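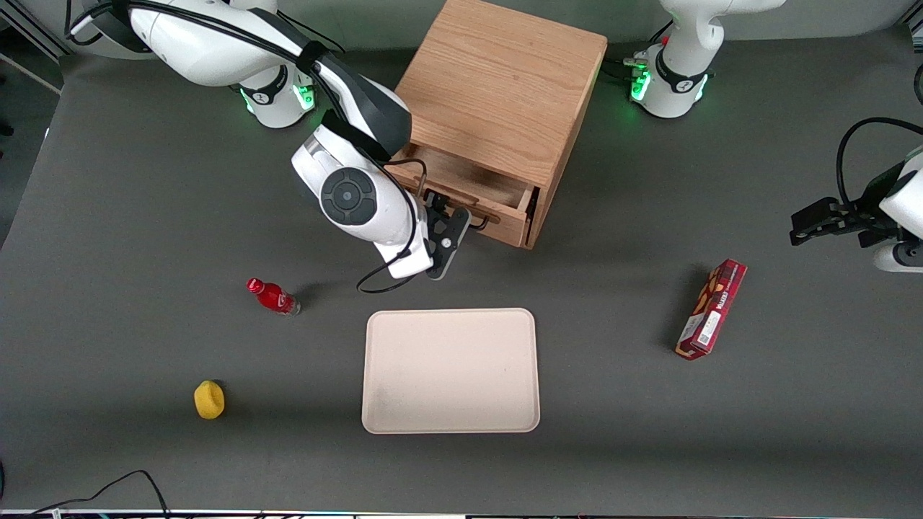
Drawer open, gripper right in front of it. Two arms on trial, week one.

So we've got the Brorine two-arm kit on loan until the end of September and I've promised to be fair about it 1/6

Setup first. Maham and I had both arms bolted down and talking to each other by Friday teatime, which I did not expect! The green lights round the bases are very cheering 2/6

Drawers are my favourite test (dull, I know, but everybody's kitchen has them). We've logged 1,000 pulls so far and it fluffed 462. Early days, but Brorine's leaflet is a lot more confident than that 3/6

Moan of the week: cables. The one off the wrist hangs in a big loop and I keep wanting to tape it up. Grigoris says leave it alone, it needs the slack 4/6

Price is £2,645 a month for the pair, support included. Slavica on the support desk picked up after 2 rings, so fair play to them 5/6

Next up is the red bottle, then the slim red box, which I reckon will be a pig to pick up flat. Shout if there's something you'd like tried! 6/6

More from this account
Grondach gripper pads: worth the money?
Vlachou bench stand, one month in
Sebastião's guide to second-hand arms

Contact | © Arben Babić | Back to top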